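Cold milk tea from the bottle - do you decant or drink straight?
Huton Share House Board > Kitchen and Drinks

idriswynne
Posted Friday, July 18, 2025
Hello all. I have moved to Wultville for my studies and in our flat there is now a small quarrel about bottled tea. I make strong black tea with milk in the evening, I fill it in a used plastic bottle and I keep it in the fridge. Next day it has settled, darker at the bottom and cloudy in the neck. My flatmate says that it is spoiled and I should tip it down the sink. I say it is only settled and one must turn the bottle a few times. Who has right?
Second question is about cups. We have only plastic tumblers from the op shop, every one in a different colour, and I would like to know if tea leaves a stain in them.

Ghasemi_K
If it smells fine and it's been in the fridge the whole time, it's settled. Turn it over gently, don't shake it like a sauce bottle. I wouldn't keep milk tea past 24 hours though, and I'd want a properly washed bottle, not one that got a quick rinse under the tap.

kunemano
Disagree with the above. Milk in an old drink bottle is asking for trouble, the neck and the cap never come clean. Make the tea black, add the milk in the cup. Problem gone.

idriswynne
Thank you both. I wash the bottle with hot water and a brush, but it is true that the brush does not reach well under the shoulder. I must also confess that I never took off the old label, so maybe the flatmate thinks it is something bought and forgotten.

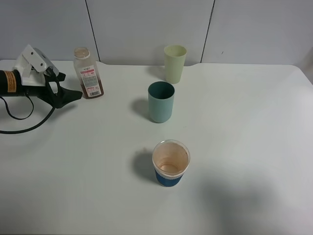
About the cups I have made already a small rule for myself. The pale yellow one I keep for water and cordial, because I am afraid for the colour. For tea I take the teal one. It is dark inside and I suppose a brown ring would not disturb me so much there - but maybe this is only hiding the problem?

Ghasemi_K
It's hiding the problem, mate. Bicarb on a damp cloth, rub, rinse. Works on all of them. Pale plastic will go a bit tan in the end whatever you do.

wultville_jen
I've got clear ones and they go cloudy long before they stain. Never worried me. If you've got one with a sleeve, pull the sleeve off before you wash it if it comes off, the grot sits underneath.

kunemano
Or buy glass. A set of 4 is cheap at any op shop and you can see if it's clean.

idriswynne
Glass we had in my last place and in one winter I have broken seven, so I stay with plastic for the moment. I will try the bicarb on Sunday. For the tea I make a compromise - smaller bottle, 600 ml, black only, and the milk comes later. My flatmate has agreed to this, but he still wants a date written on the cap.

Ghasemi_K
Date on the cap is fair. Masking tape and a biro, peels off easy.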